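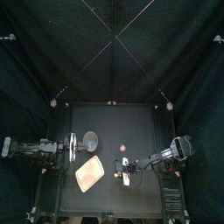 Grey bowl, pink tray, dark tabletop.

Kitchen hand and occasional waiter wanted, Dratmont Community Supper

The Dratmont Supper feeds 60 people every Wednesday in the hall at Cleltthorpe. We have a cook, a dishwasher that works when spoken to firmly, and a gap where a kitchen hand used to be. The last one, Dumisani Buthelezi, has gone off to study law, where we understand the hours are worse and the soup is no better.

The job is part time, 2 shifts a week. One is the supper itself, from three in the afternoon until the floor is mopped. The other is a prep shift at our storeroom in Tistgate, which is mostly onions. If you have strong feelings about onions, please have them before you apply.

You will peel, chop, carry, stack, wipe and now and then take plates out to tables. You will also be asked by at least one regular whether the gravy has changed. It hasn't. 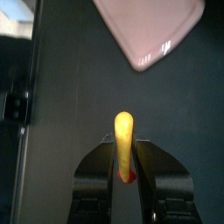 Page last changed: April

What we're after

Some time spent in a busy kitchen, paid or otherwise. A large family counts. You should be able to lift a full stockpot with a second person and put it down again in the place you both agreed on. A food handling certificate is handy, but we'll pay for the course if you haven't got one.

We'd like someone who turns up. Previous ads asked for passion, and we got a lot of it, generally arriving at half past four. A driver's licence would help, as the bus to Tistgate keeps a timetable mainly for decoration.

What you get

Award wages, paid fortnightly, with penalty rates where they apply. Dinner on supper nights. An apron, washed by us. A locker with a door that nearly shuts.

You'll report to Mulugeta Araya, who runs the kitchen and has opinions about how tea towels are folded.
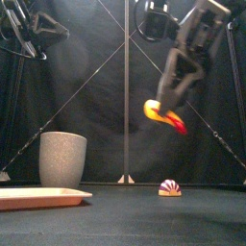
He will show you once, kindly, and after that you'll find your towels quietly refolded. Everyone gets through it. The trial is one paid shift, and we'll let you know by the end of that week either way.

How to apply

Send a page about yourself, plus the name of someone who has worked beside you, to Mulugeta at Dratmont Community Supper, 877 Moges Road, Cleltthorpe. You can also drop it at the kitchen door on a Wednesday before three. After three he'll hand you a peeler. Applications close at the end of April.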